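Multanel 双臂规划软件发布新版本，仿真桌面任务全面开放

Surkarholm，二月

Surkarholm 今天发布双臂运动规划与感知工具包 Multanel 的新版本。我们非常高兴！从第一行规划器代码到现在，团队花了11个月，终于可以把整套仿真桌面任务交到开发者手里。

新版本的重点是让两只手臂共用一个规划器。过去，左臂和右臂各算各的轨迹，再由上层程序检查会不会相撞，一旦冲突就得整段重算。新的规划器把两条手臂、躯干和桌面物体放进同一个问题里求解，一条手臂靠近桌沿时，另一条手臂可以停在旁边待命，也可以提前让出空间。熟悉旧版本的用户会发现，配置文件短了很多，原来分散在两处的关节限位现在只写一次。

随工具包一起发布的还有任务集 Negussie，共218个室内桌面任务，全部在渲染仿真中运行。房间里有墙面、挂画和小木桌，桌上摆着花瓶、白碗之类的日常器物。物体都不大，彼此挨得近，细长的餐具对位姿估计尤其不友好，我们的感知小组为此没少熬夜。
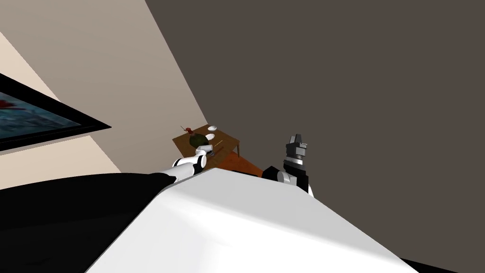

已有的单臂项目需要重写才能使用新的规划器吗？

单臂项目可以照常运行。旧接口全部保留，规划器会把未启用的手臂当作固定障碍物处理；需要双臂时，在任务描述里加上第二个末端执行器即可，其他部分不用改动。

感知模块这次改动也很大。Multanel 现在会在规划前生成一份带置信度的物体清单，规划器据此决定留多少安全余量：看得清的物体可以贴近，拿不准的就绕远一点。相机视角倾斜、机身遮住一部分桌面，都是双臂平台上的家常便饭，所以我们把自身遮挡直接写进了模型。机身后面看不到的区域按“未知”处理，不再默认是空的。早期测试用户对这一点反响最热烈，有人来信说，他们自己写的遮挡补丁终于可以删掉了。

内部验证期间，我们在 Negussie 上连续跑了3,299次规划，每一次的输入、轨迹和失败原因都有记录，随发布包一并提供。失败的记录我们也原样保留，其中不少很有意思，比如夹爪朝上待命时腕部接近关节限位，下一步动作就变得格外别扭。

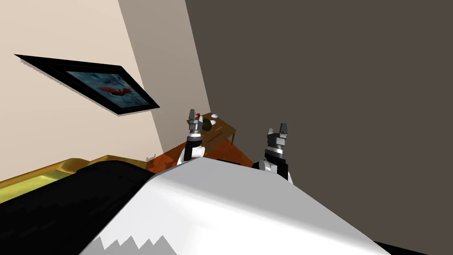
这类问题促使我们加入了“待命姿态”选项。开发者可以指定手臂空闲时的几种姿态，规划器会把下一步任务一起考虑进去，再从中挑选。默认提供13种姿态，也支持自定义，改完以后在可视化窗口里立刻就能预览。

调试工具 Tosturside 同步更新。时间轴可以逐帧回放，左右臂轨迹并排显示，点开任意时刻都能查看当时的物体清单和碰撞余量。新版还支持把一次失败另存为独立任务，方便同事复现，省去来回传日志的麻烦。

新版 Multanel、Negussie 任务集和 Tosturside 即日起向注册开发者开放下载，现有用户可在客户端内直接升级。安装说明、迁移指南和全部示例任务见项目文档页，中文文档与英文文档同时上线。下一阶段的工作是可移动底盘与双臂的联合规划，测试版的报名入口也已经放在文档页，欢迎带着自己的任务来试！

媒体及技术咨询，请通过 Surkarholm 网站的联系页面与我们联系。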